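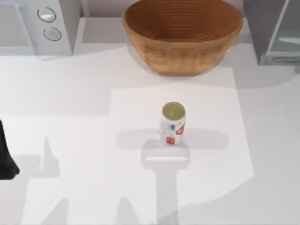 Figura 3. Bancada branca vista de cima, com micro-ondas ao canto e lata de bebida (imagem gerada por computador).

3.2 Luz natural e permanência na cozinha

A literatura sobre habitação coletiva trata a cozinha sobretudo como espaço de serviço, dimensionado a partir do equipamento e da circulação. Keogh e Costello propuseram uma leitura distinta, segundo a qual a distribuição da luz sobre os planos de trabalho condiciona o tempo que os moradores passam nesse compartimento. A hipótese foi retomada no presente estudo para o conjunto de Flestdale, composto por 18 fogos com tipologia repetida e duas orientações solares.

Os inquéritos decorreram em abril e abrangeram todos os agregados residentes. Nos fogos orientados a sul, as refeições ligeiras eram tomadas de preferência na cozinha; nos restantes, os inquiridos declararam recorrer à sala – mesmo quando esta se encontrava mais afastada da zona de preparação.
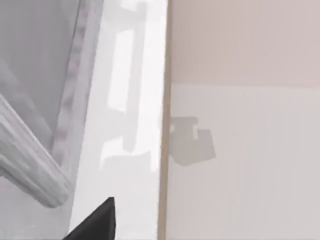
A diferença manteve-se depois de controlada a dimensão do agregado, mas atenuou-se nos 14 fogos em que residiam crianças em idade escolar. Nestes casos, os horários fixos parecem pesar mais do que as condições de iluminação. Importa notar que o inquérito não distinguiu entre dias úteis e fins de semana, limitação já assinalada por Costello a propósito do conjunto de Horgan.

Quanto à iluminação artificial, não se apurou relação consistente com os hábitos declarados. A secção 3.3 examina os consumos elétricos dos mesmos fogos.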